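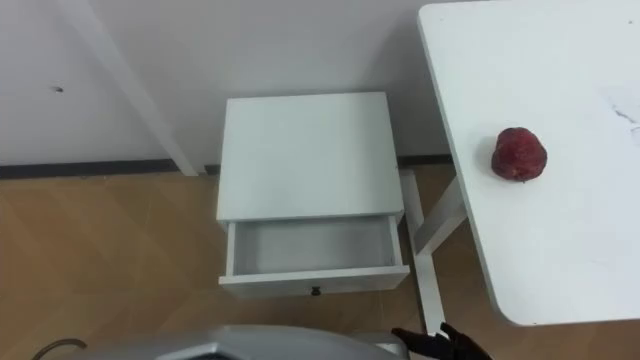

White wall, dark gray baseboard, light wood floor. Note the small dark spot in the paint toward the left.

Small Wall and Baseboard Repairs, Plus Keeping a White Room White

By Benedita Paiva
Last updated: 23 Apr 2024
1,463 shares | 11 comments

White rooms show everything. A nail hole that would disappear on a tan wall stands out like a fly, and a scuff on the baseboard can be seen from the door. Most of the fixes are small and cheap. The tips below cover the jobs that come up most often, in the order I do them when I go through a room in spring.

Before you start

Take down whatever is on the wall and pull the furniture far enough out that you can kneel behind it. Working over the top of a table with one arm stretched out gives you a lumpy patch.

Wash the wall before you patch it. Spackle does not stick well to kitchen grease or hand oil, and dust will roll up under the knife. Use warm water with a few drops of dish soap and a sponge that is wrung out nearly dry. Start low and work up, so that drips don't run down over dirty paint and leave streaks. Rinse with clean water and let the wall dry overnight if you can.

Look at the wall with a lamp set on the floor and pointed up along the surface. Side light shows dents and ridges that the ceiling light hides. Mark each one with a tiny piece of painter's tape. Pencil marks can show through white paint, and pen marks nearly always do.

Nail holes and small dark spots

First find out what the spot is. Rub it with a damp cloth. If it comes off, you're done. If it doesn't, press it gently with a fingernail. A hole will catch the nail, and a stain won't.

For a hole:

1. Press the edges of the hole flat with the rounded end of a screwdriver handle. The little raised ring around a nail hole is what makes a patch show later.
2. Put a dab of lightweight spackle on your fingertip or a small putty knife and push it in. Fill the hole all the way to the back.
3. Scrape across once with a clean knife held nearly flat.
4. Let it dry. Check the tub for the time. In a damp room, double it.
5. If it has sunk, add a second thin coat.
6. Sand lightly with fine paper wrapped around a block.
7. Wipe off the dust and touch up with the wall paint.

For a stain that won't wash off, use a stain-blocking primer before the paint. Ink, crayon and old water marks will come up through ordinary wall paint, sometimes weeks later. Spot-prime only the stain, going past the edge by the width of a finger.

Toothpaste and bar soap get passed around as fillers. Both shrink, and soap keeps paint from sticking. A small tub of spackle costs little and lasts for years if you wipe the rim and press plastic wrap down on the surface before you put the lid back on.

Touching up white paint

White is the hardest color to touch up. There are hundreds of whites, and the same white looks different in flat and eggshell. If you have the original can, use it. Stir it for longer than seems necessary, all the way to the bottom.

If you don't have the can, cut out a chip of paint the size of a large coin from somewhere hidden, such as behind a switch plate, and have the store match it. Ask for the same sheen. Hold the chip under the wall at an angle to judge the sheen before you go.

Dab with a small foam roller or an almost dry brush, and feather the edges outward. Use less paint than you think. A brushed spot on a rolled wall catches the light differently even when the color is perfect.

If the wall is more than a few years old and gets a lot of sun, a touch-up will probably flash no matter what you do. In that case paint the whole wall, corner to corner. One wall is an afternoon's work.

Write the paint name, the sheen and the room on a strip of masking tape and stick it inside the closet door. My neighbor Dinesh Pant puts his on the back of the switch plate, which also works as long as you remember that it's there. 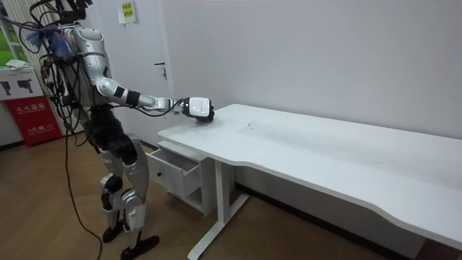
Long white desks and tables

A white top needs a soft cloth and mild soap, and very little else. Scouring powder dulls the finish, and a dull spot picks up dirt faster than the rest, so you end up scrubbing it again.

For pencil marks, use a clean white eraser. For ballpoint, try rubbing alcohol on a cotton swab, but test it on the underside first. Keep the swab on the mark and blot often — rubbing in circles spreads the ink. For sticky residue from tape or labels, lay a warm, damp cloth over it for a few minutes and lift it with a plastic card.

Melamine sponges take off scuffs very well. They are also a fine abrasive, and on a glossy surface they leave a hazy patch. Save them for matte tops and press lightly.

The front edge gets dirtiest, where wrists and sleeves rest. Wipe it every week and it never builds up. If an edge strip has started to lift, don't pull on it. Work a thin line of contact adhesive in behind it with a toothpick, press it down when the adhesive is tacky, and hold it overnight with painter's tape.

White furniture legs get gray at the bottom from the vacuum and the mop. Clean them with the same soapy cloth, then put a coat of clear paste wax on painted wood legs. It gives the next scuff something to land on. Check the felt pads while you are down there. Once grit gets pressed into a pad it will scratch a wood floor every time the desk is nudged. New pads cost little, and you should clean off all the old glue before you stick them on.

Long tops can sag in the middle. Lay a straight board on edge across the top and look for daylight under it. A small dip can be cured by moving the heavy things toward the legs. If it is worse than that, screw a stiff wood rail to the underside along the back, using screws shorter than the top is thick. Measure the screws twice. I once came right through the surface of a good desk.
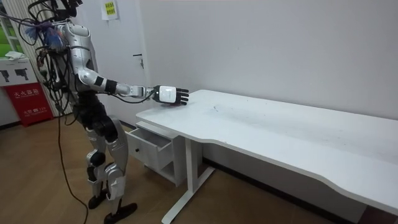
Dark baseboards against a white wall

Gray or black baseboards look sharp and hide mop marks, but they show dust. Run a dry microfiber cloth or an old sock along the top edge before you vacuum the floor. A dryer sheet works too, though it leaves a film you will need to wash off before any painting.

To repaint the baseboard without getting gray on the wall:

1. Vacuum the top edge and the crack at the floor.
2. Wash and let dry.
3. Scuff with fine sandpaper and wipe clean.
4. Run painter's tape along the wall. Press it down hard with a putty knife.
5. Brush a very thin coat of the wall color along the edge of the tape and let it dry. Any paint that seeps under will match the wall.
6. Paint the baseboard in two thin coats.
7. Pull the tape slowly, back on itself at a sharp angle, while the last coat is still a little soft.

If the tape has been on too long and the paint has dried hard, score the line with a sharp utility knife first.

For chips, a matching paint marker is good enough. On a deep dent, use wood filler, sand it flush, and prime before painting.

Gaps along the top of the baseboard can be closed with paintable caulk. Cut the tip small. Run a short length, smooth it once with a wet finger, and move on. Caulk that gets worked over and over turns rough. Silicone caulk doesn't take paint, so read the tube.

Light wood floors

Sweep or vacuum first, every time. Mopping over grit is how most scratches get made.

Use a damp mop, never a wet one. If the floor stays wet for more than a minute or two, wring the mop out more. Vinegar gets recommended a lot, but it can dull some finishes over time, and I quit using it. A cleaner made for your type of floor is safer. Do not use a steam mop on wood.

Black heel marks come off with a tennis ball or a clean eraser. Candle wax should be hardened with a bag of ice, then lifted with a plastic scraper.

For shallow scratches in a light floor, try a wax stick one shade lighter than you think you need. Dark filler in a pale board looks like a crack.

What to keep in the box

Lightweight spackle, a 2-inch putty knife, fine sandpaper and a block, painter's tape, a small foam roller, a jar of the wall paint, a jar of the baseboard paint, felt pads, a white eraser and cotton swabs. Label the jars. Keep them indoors, where they won't freeze. I go through mine in May and throw out anything that has gone stringy or smells sour.

11 comments | Share this page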